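4. Preparing and recoating a timber tabletop

This section covers the Koka satin and gloss finishes supplied in the Claldale workshop kit. It applies to solid timber tops that already carry a clear coat. For bare timber, go to section 3. For veneered tops, read the caution after step 4 first.

Before you start

Check the batch label on the bottom of the tin. Finishes labelled 307 are water-based and clean up with tap water. All others in the Koka range are oil-based and need mineral turps. Do not mix the two in one tray, and do not put a water-based coat over an oil-based one that has cured for less than a week.

You will need:
Sanding block and 400 grit paper
Two lint-free cloths
Stirring stick
Synthetic brush for water-based finish, or natural bristle for oil-based
Masking tape
Dust mask, gloves and safety glasses

The colour of the top will shift slightly with each coat. Oil-based finishes add an amber tone that deepens over the years. Water-based finishes stay closer to the original colour. Test either one on the underside.

Cleaning

1. Move the table to a covered spot out of direct sun. A garage with the door partly open is suitable.

2. Wipe the top with a cloth dampened in warm water and a few drops of dishwashing liquid. Do not flood the surface.

3. Wipe again with clean water and dry straight away with the second cloth.

4. Check for wax or silicone polish by dripping a little water on the top. If it beads tightly, wipe the whole surface with mineral turps, turning the cloth often, then leave it overnight.

CAUTION: Veneer can be thinner than it looks. On veneered tops, skip the power sander altogether and sand by hand with light pressure. Stop as soon as the shine has gone.

CAUTION: Cloths soaked in oil-based finish or turps can catch fire by themselves. Lay them flat outdoors on a non-combustible surface until fully dry. Never leave them bunched up in a bin.

Sanding

5. Wrap the 400 grit paper around the block and sand with the grain in long, overlapping strokes. The aim is to dull the old coat so the new one grips. Going through to bare timber means you have sanded too far, and that patch will need to be built up again with thin coats.

6. Look across the top from a low angle towards a window or lamp. Any spot still throwing back a bright reflection has not been sanded evenly. Go over it again and recheck.

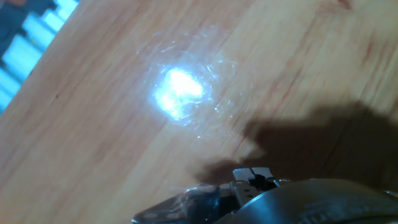

Can I use steel wool in place of sandpaper?
Use it only under oil-based finishes. Small steel fibres left in the grain will rust under a water-based coat and show up as dark specks, so for 307 stay with sandpaper or a synthetic pad.

7. Vacuum the dust with a brush head, then wipe with a barely damp cloth. Tack cloths are fine under oil-based finish only. Leave the top to dry completely.

Applying the finish

8. Stir slowly from the bottom of the tin. Do not shake it. Shaking puts in bubbles that dry as pinholes.

9. Pour a small amount into a clean tray and put the lid back on the tin.

10. Load the first third of the brush and lay the finish on along the grain, working from one long edge to the other. Keep a wet edge.

11. Tip off with the unloaded brush held nearly upright, using one light stroke from end to end. Leave it alone after that. Going back over a coat that has begun to set will leave drag marks.

12. Do the edges last, and pick up any runs from underneath.

Note: The finish flows best between 15 and 25 degrees. In hot weather, start early in the morning. In August, in the southern states, you may need to bring the table indoors – ventilate the room well and keep children and pets out.

Drying and second coat

Water-based finish is touch dry in 45 minutes and can be recoated after three hours. Oil-based finish should be left overnight. Both times are for still, dry air and will be longer in humid conditions.

Sand lightly between coats, remove the dust, and repeat steps 8 to 12. Two coats are enough for a side table. A dining table or desk should have three.

Do not put objects on the top for two days. Avoid hot dishes, tablecloths and rubber-footed appliances for two weeks. The coat will feel hard well before then but is still curing.

Faults

Cloudy patches: moisture under the coat, or satin finish that was not stirred enough. Sand back and recoat in drier air.

Rough, gritty feel: dust in the coat. Sand with 400 grit and apply one thin coat.

Small craters: silicone polish left on the surface. Sand off the affected coat, repeat step 4 and start again.

Sticky after 24 hours: coat too thick, or the room too cold. Raise the temperature and wait. Do not apply more finish.

Clamps and corner guards are covered in the separate Trusov leaflet – see the inside of the kit lid.

Text by Babita Pathak, checked by King-fai Poon. Revised 2019-07-20.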